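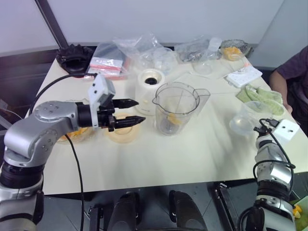 Two robot arms at a table with a blender jug and orange fruit pieces.

Robots at Work: Who Does What in a Kitchen?

A robot arm is a machine made of stiff parts connected by joints. Your own arm has a shoulder, an elbow and a wrist. A robot arm has joints that do similar work. Each joint contains a motor, and a computer tells each motor how far to turn.

At the end of the arm is the tool. A tool with two fingers that open and close is called a gripper. Two fingers are fewer than you have, but they are enough to hold a cup by its rim or pick up a piece of fruit.

What is automation?

Automation means that a machine does a job, or part of a job, that a person did before. A dishwasher is one kind of automation. It does the same steps in the same order every time. A robot arm is different because it can be given a new set of steps. The arm that moves fruit in the morning can stack bowls in the afternoon if someone has prepared both programs.

Breaking a job into steps

To a person, "make a fruit drink" is one instruction. To a robot it is a long list. Part of the list looks like this:

Find the bowl of fruit.
Move the gripper above it.
Close the fingers on one piece.
Lift.
Move to the opening of the jug.
Open the fingers.
Go back and repeat.

Each step can go wrong in its own way. Soft fruit slips or gets squashed if the fingers press too hard. Clear plastic is difficult too. Cameras find objects by their edges and colors, and light passes through a clear jug, so its edges are hard to pick out.

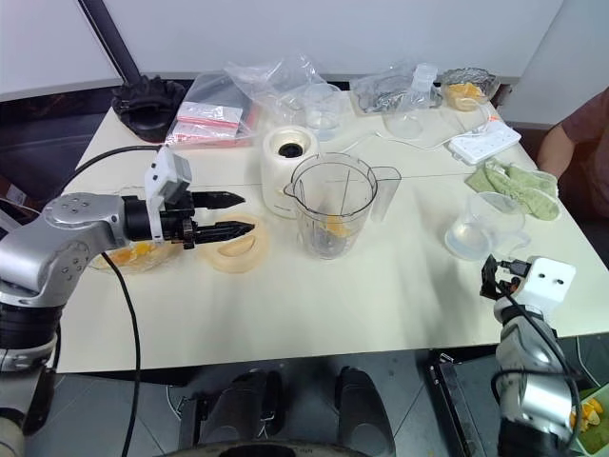 Tables where people work are also rarely tidy. There are bags, cups and cords on them, and a robot must move its arm past all of these without knocking them over. A person does this without thinking. For a robot, every object on the table is something to measure and avoid.

An example from Mimdale

The Tedesco lunch kitchen in Mimdale prepares 300 fruit cups and drinks each school day. Until October, all of the fruit was portioned by hand. Now a pair of arms does the portioning, and the people in the kitchen have a different set of tasks.

Monique Charpentier used to fill cups for most of her shift. She now checks the fruit before it reaches the arms and takes out any piece that is bruised. She also stops the machine when something is out of place. "My wrists hurt less," she says. "I do more walking and more looking."

Jad Khalaf cleans and inspects the grippers. Food must not collect in the small gaps between parts. He learned this job in a training course that lasted 2 weeks.

Lionel Royer still cuts the mangoes with a knife. A mango has a large flat stone inside, and no two are quite the same shape. The kitchen tried a cutting machine and sent it back.

Do people lose their jobs?

Sometimes they do. When a machine takes over a task, a workplace may need fewer people, or it may need the same number for other tasks. At Tedesco the number of workers stayed the same, but two of them moved to the delivery team. One of the two liked the change and one did not.

Workers should be told about a new machine before it arrives. They know the job well, and they can point out problems that an engineer may miss.

Words to know

Joint: a place where two parts of an arm meet and can turn.
Gripper: the tool that holds things.
Program: the list of steps a computer follows.
Portion: the amount of food for one person.

Text by Clémence Cordier. Updated April 9, 2024.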